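4 Recording and replaying the laundry task

This section covers the loading task used in the Ferkoneo study: taking clothes from a basket and putting them in a front-loading washer. It assumes the robot has been calibrated as in section 3 and that the Dunberg control software is installed on the lab computer. Readers who only want to run the trained policy can skip to 4.4.

The method has two stages. In the first, an operator drives the robot through the task and the software stores the head view, the joint positions and the gripper commands. In the second, a policy is trained on those recordings and run without the operator. We kept 882 recordings out of the 1000 we set out to make. The rest were dropped under the rules in 4.3.

4.1 Placing the washer and basket

1. Set the washer on a level floor with its door side toward the robot. Unplug it. The study doesn't use water or run a cycle.

2. Open the door fully before the robot is powered. The policy was not trained to open doors.

3. Put the basket beside the washer, close enough that the gripper can reach the bottom without the robot taking a step.

4. Stand the robot facing the gap between the two. Both the washer door and the inside of the basket must be in the head view when the head is tilted down.

5. Place the clothing in the basket by hand. Drop it in a heap and leave it as it falls. Do not fold or spread it.

CAUTION: Keep cables away from the feet. If the robot shifts its weight onto a cable, stop the session and reset the stance.

Note: Dark clothing is harder for the policy than light clothing, as the folds give it less to go on. We put dark items in their own group so that the results could be read apart.

4.2 Recording a demonstration

1. Start the recorder and wait for the status line to read READY.

2. Bring the right gripper over the basket with the fingers open.

3. Lower it until the fingers touch the clothing, then press down a little before closing. A grasp made from above the heap without pressing tends to pick up one layer and lose it on the way out.

4. Close the gripper and hold still for 2 seconds. The pause gives the training code a clear mark between the reach and the lift.

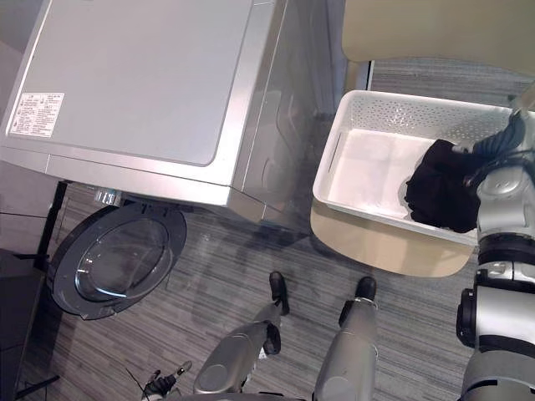
Eirlys Gronow wrote back on the draft of this section that the pause should be cut altogether, on the grounds that a policy trained on it will learn to wait, and waiting over the basket costs time in every trial. She would mark the grasp from the motor current instead and let the operator move on at once. We tried her version on a small set. The trials were shorter, but the current signal was weak with thin fabric and the marks came out late. The pause stays in for now, and the training code trims most of it.

5. Lift straight up until the clothing is above the rim of the basket, then move across to the washer.

6. Lower the clothing through the door opening. Keep the wrist away from the edge of the door.

7. Open the gripper, draw back and press SAVE.

CAUTION: Do not push clothing into the drum with the gripper closed. The finger pads can catch on the door seal. If an item hangs out of the opening, save the recording, mark it PARTIAL and finish loading by hand.

4.3 Checking recordings

Play each recording back at normal speed before training. Remove it if any of these apply:

- the gripper left the head view for most of the reach
- the operator made more than one try at the same grasp
- a person's hand came into view
- the joint log and the video do not start together

Recordings marked PARTIAL are kept but go in a separate folder. They were used to train the stop signal and had no part in training the arm motion.

4.4 Running the policy

1. Repeat the placement steps in 4.1.

2. Load the policy file and select the Farkas profile. The Fondby profile is for the folding task and uses a different arm limit.

3. Keep one hand on the stop button and press RUN.

4. Score the trial as a success only if the whole item is inside the drum when the gripper opens. Sleeves or legs hanging over the edge count as a failure.

In our own test we ran 468 trials. Most failures came at the lift – the item slid out of the fingers before clearing the rim – and few came at the door. If your failures fall mainly at the door, check the head tilt first and then go back to section 3 and redo the wrist calibration.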